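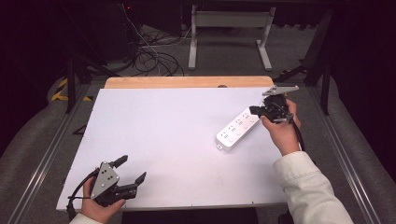

White power strip on the board, bench two.

Rilcombe Shared Workrooms - Members' Forum
Furniture and Fittings > Power strips on the benches

benchdesk_rilcombe
Members are asked to note that, from August, loose power strips will no longer be left on the white boards at the close of a session. Each strip is to be unplugged at the wall, wiped, and returned to the shelf marked Omik. Members who require a strip at a bench for more than one session should reply in this thread with the bench number.

t_westbay
Thank you for the notice. May I ask whether this applies to strips which members have brought in themselves? Bench four has had a Hayashi strip under it since the spring, and it has always been understood to belong to that bench.

benchdesk_rilcombe
It applies to all strips. Members' own strips should be taken home or labelled and placed on the lower shelf.

quarterinch
I must register an objection. The shelf is at the far end of the building, and the evening session closes at 9 pm. Carrying a strip there and back each time is a poor use of the last ten minutes. A strip laid flat on the board does no harm to anybody.

ledgerline
With respect to the previous poster, I do not agree. The boards are intended as a clear working surface. A strip set diagonally, as in the photograph, takes up a good deal more of the board than one placed along the edge, and whoever has the next booking must move it before starting work. There were 27 entries in the bench book last month and a fair number of them concerned items left out.

quarterinch
The bench book also records missing pens. I would not place much weight upon it.

ledgerline
The entries I refer to are on the pages for benches two and three, should you wish to consult them.

m_orrell_lane
Would the desk consider fixing the strips to the underside of the tabletops? Clakard supply a screw-on bracket, and I believe 2 per bench would be sufficient. The tabletops are wooden and should take a short screw without difficulty.

benchdesk_rilcombe
The suggestion has been noted. Drilling into the tabletops requires the agreement of the landlord, and a request will be made. Until a reply is received, the arrangement set out in the first post stands.

t_westbay
If brackets are to be fitted, I would ask that the outlets face outwards. At my last workroom they faced the wall, and larger plugs could not be used at all.

quarterinch
I have no objection to brackets. My objection is to the shelf.

benchdesk_rilcombe
Bench four is recorded as requiring a strip for the whole of August. Requests for other benches may still be added to this thread.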